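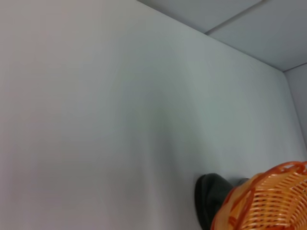
*Abb. 3: Glatte, hellgraue Wandfläche mit weichen Farbübergängen, schräg von unten gesehen.*

### 4.2 Bindung an die Wohnung und Nähe zum Arbeitsort

Die Auswertung der Interviews bestätigt zunächst, was Howells für kleinere Küstenstädte beschrieben hat: Die Zufriedenheit mit der eigenen Wohnung hängt nur schwach mit ihrer Größe zusammen. Von den 219 angeschriebenen Haushalten in Gallbridge und Stalton nahmen 102 an der schriftlichen Befragung teil, 61 davon wohnten zum Zeitpunkt der Erhebung in Eigentumswohnungen. In dieser Teilgruppe nannten die meisten Befragten die Lage als wichtigsten Grund für den Verbleib, gefolgt von der Helligkeit der Räume und der Möglichkeit, zu Hause zu arbeiten.

Auffällig ist der Unterschied zwischen den beiden Orten. In Gallbridge wird die Wohnung überwiegend als Rückzugsort beschrieben, der vom Verkehr und vom Hafen abgewandt sein soll. In Stalton gilt dagegen die Aussicht zur Straße als Vorzug. Eine Befragte sprach davon, sie wolle »morgens hören, dass die Stadt schon wach ist«. Cabrera führt solche Unterschiede auf das Alter der Bausubstanz zurück. Unsere Daten stützen diese Annahme nur teilweise, denn auch in den Neubauten des Quartiers Ní Mhurchú finden sich beide Muster nebeneinander.

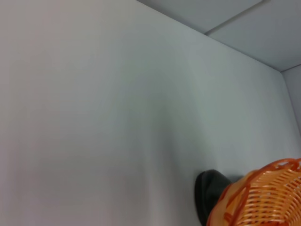
Für die Leitfadeninterviews wurden 20 Haushalte ausgewählt, je zur Hälfte aus beiden Orten. Die Gespräche führten Wumpini Annan und Ruairí Lynch in den Wohnungen der Befragten, meist am frühen Abend. Gefragt wurde nach dem Einzug, nach Veränderungen an der Einrichtung und nach den Wegen zur Arbeit. Die Antworten zur Einrichtung fielen deutlich ausführlicher aus als erwartet und wurden deshalb gesondert kodiert (siehe Abschnitt 4.3).

Helle, neutrale Farben dominieren in beiden Orten. Als Begründung wird häufig der Wiederverkauf genannt, in Stalton auch der Lichteinfall im Winter. Kräftige Farben beschränken sich in der Regel auf bewegliche Gegenstände.
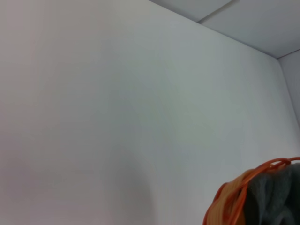

*Abb. 4: Helle Wand und Decke, rechts unten ein geflochten wirkender Behälter in Orange und Hellbraun mit dunkelgrauem Stoff.*

Beim Arbeitsweg zeigt sich eine Schwelle. Wer den Betrieb zu Fuß oder mit der Fähre erreicht, beschreibt die Wohnung seltener als Kompromiss. Bei den Beschäftigten der Firma Jiltotano, die ihren Sitz zwischen beiden Orten hat, ist dieser Zusammenhang am deutlichsten. Sheehan weist allerdings darauf hin, dass Pendelzeiten in Befragungen oft zu niedrig angegeben werden. Eine Kontrolle anhand der Fahrpläne war nur für die Fähre möglich. Im November, mit eingeschränktem Fahrplan, verlängert sich der Weg für einen Teil der Befragten erheblich; in den Interviews kam das nur auf Nachfrage zur Sprache.
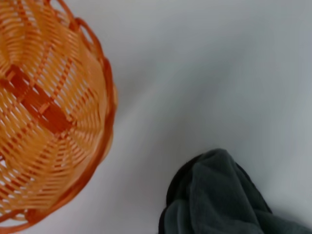

*Abb. 5: Orangefarbenes Korbgeflecht mit breiterem rötlich-orangem Band, Nahansicht.*

Paare bewerten die Lage zudem nicht immer gleich. In mehreren Haushalten hatte eine Person den Standort vorgeschlagen und die andere der Einrichtung mehr Gewicht gegeben. Wo beide Partner getrennt befragt werden konnten, wichen die Angaben zur Umzugsabsicht voneinander ab. Die schriftliche Befragung erfasst diese Abweichung nicht, da pro Haushalt nur ein Bogen ausgefüllt wurde.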